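I'd been wanting to get inside the Leltora building in Mokdale for ages, so when they put up a notice about an open house I had my name down within the hour. Up to 700 visitors were expected over the whole day, let in by time slot, and mine was 10:30 in the morning. I got there early and had coffee in the yard with a cinnamon roll bigger than my hand. Great start!

Leltora handles everyday stuff. Things that get returned, things left behind in hotels and gyms, samples that have been sitting in somebody's storage for years. It all comes through one long hall and gets sorted, cleaned up, and sent on, some of it to a chain of thrift stores called Ouali (I've bought two lamps from them, both still going).

We went around in groups. Ours started at the receiving door, where the cartons come in, and I could have stayed there all morning. You'd think it would be dull to watch boxes being opened, but every one is a surprise. Ours had roller skates, a fondue set with all its forks, and a stack of jigsaw puzzles tied up with kitchen string. The whole group leaned in each time a flap went up.

After that came the shelves, 6 levels high, with handwritten tags. There's a shelf for single gloves. They keep them for 100 days in case the other one shows up, and I love that they bother.

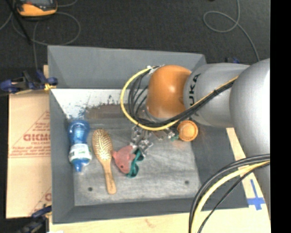 Mokdale, March

The bins were my favorite stop. They're plain gray sheet metal, scuffed from use, and what ends up side by side in them is wonderful. A blue water bottle with a white and green label, then a wooden hairbrush with a long handle and a round head full of bristles, then a pink rubber fish. A fish! I was completely taken with it, lying there on its bit of dark teal cloth or strap with its one dark eye showing. Two kids in our group started naming it right away and couldn't agree, so I think it left our tour with three names.

The brush got the adults talking. My grandmother had one with a paddle head like that on her dresser, though hers had a shorter handle, and the woman next to me said her mother had used one on the dog. We got into bristles for a good while and the group behind us had to squeeze past.

From there it's through a set of swing doors to the wash room, warm and very loud, with a smell of lemon soap that stayed in my jacket until evening. Soft toys and rubber toys are washed separately. Bottles get a stiff brush and a long rinse. Our guide said 500 items is a normal day in there, and more after the summer vacation.

The last room is packing, run together with Gasumora, the folks who make the paper wrap. We each got to wrap a mug ourselves and drop it into a carton. Mine came out looking like a cabbage, but it was snug.

A few practical notes if you go next time. Wear closed shoes, they do check. The bus stops right at the gate, and parking is across the road behind the tile store. Slots before noon are calmer - by the time I left, the line was out past the bike racks. The cinnamon rolls were gone by then too.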